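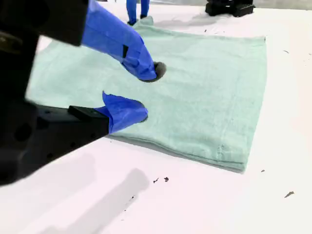
Riet Kuipers writes that the fire door on the linen side has been sticking again, and could whoever does the walk-through please lean on it like a guest in a hurry, and not like an inspector with a clipboard. Noted, Riet. I leaned.

**Grolport guesthouse, laundry and linen rooms**
Walk-through, Mar 25, 2026. Checked by Hatem Hajji.

- [x] **Exit routes clear.** Clear today. A folding cot was parked in the back hall in January and had started to look like furniture. It has moved on.
- [ ] **Fire door, linen side.** Opens on the second shove. Needs planing at the bottom edge. Wedge confiscated (the third one, same handwriting on it).
- [x] **Extinguishers.** Both in date, pins in, gauges in the green. One had a hand towel hanging from it. Extinguishers are not hooks.
- [ ] **Dryer lint traps.** Dryer 2 gave up almost 14 ounces of gray felt. I could have knitted with it. The log says "cleaned daily," in the same pen, for the whole month.
- [x] **Dryer vent to outside.** Flap swings, no nest.
- [ ] **Shelving.** Top shelf is rated for 400 pounds and holds every winter blanket we own, plus a box marked "Ponorura, do not open." Anchors on the left upright are loose. Blankets to come down until they're fixed.
- [x] **Chemicals.** Labeled, capped, bleach stored apart from the descaler.
- [ ] **Step stool.** One rubber foot missing. Tagged out. Please stop untagging it.
- [x] **Outlets and cords.** No extension cords behind the washers, and the outlet by the sink trips when tested.
- [ ] **First aid box.** 16 finger bandages, no burn gel, one cough drop. The press runs hot, so burn gel before anything else.

Open items: 5. Sanaa Salem has the door and the anchors. Lint is everybody's. Recheck in 6 days, and I'm bringing my own stool.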